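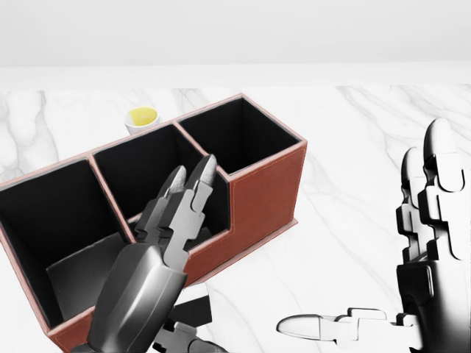 Escena del organizador en el simulador: las dos manos, el organizador de cuero marrón y la tacita blanca detrás.

Cuaderno del club, agosto, 18:40

¡Por fin una tarde entera con las dos manos a la vez! Usa dejó anoche el escenario montado en Sesik y hoy solo hubo que cargarlo. Se lanza con la semilla 1368 (apuntado aquí para que no la perdamos como la otra vez). El equipo de Roman Głowacki sigue con el brazo de Umberg; nosotros, con el organizador hasta la ronda de Bollodness.

Lo que hemos probado:

Teleoperación, 80 episodios entre Usa y yo. Los primeros míos son para tirar, iba a tirones y cerraba el pulgar demasiado pronto. Los de Usa son una maravilla, mueve la muñeca antes que los dedos y se nota muchísimo en las curvas de las articulaciones.

Política entrenada con los datos del mes pasado (1947 episodios, mezcla de objetos). Con este organizador se lía con los compartimentos, creo que por el interior negro: los bordes de los separadores se ven bien por el pespunte claro, el fondo casi nada. 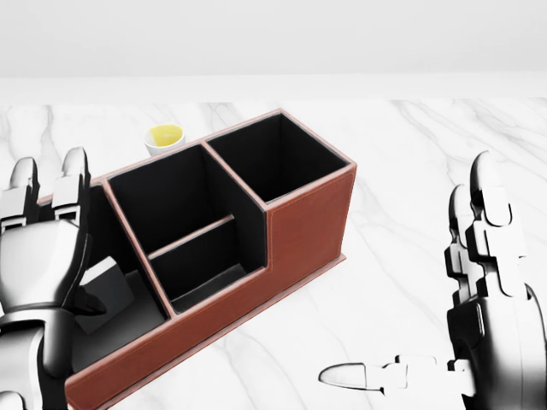
Subí un poco la luz ambiente y volví a lanzar 13 pruebas seguidas. Mejor, la mano izquierda ya no duda tanto al acercarse. La derecha sigue tiesa esperando su turno, con el pulgar estirado sobre el mármol; hay que darle una pose de reposo más recogida o un día se lleva algo por delante. Roman dice que ellos la guardan en un archivo aparte y la cargan al reiniciar. ¡Copiamos la idea!

Ojo con la fricción del cuero: está en el valor por defecto y me parece altísima. Usa quiere medirla con un trozo de verdad en el taller, me apunto.

Pendiente:
- pose de reposo de la derecha
- repetir mis episodios malos
- pasar las curvas a Wannasri antes de la reunión
- probar con la taza en otro sitio, a ver si la política se despista

Guardado todo en la carpeta del equipo. Mañana sigo con la pose.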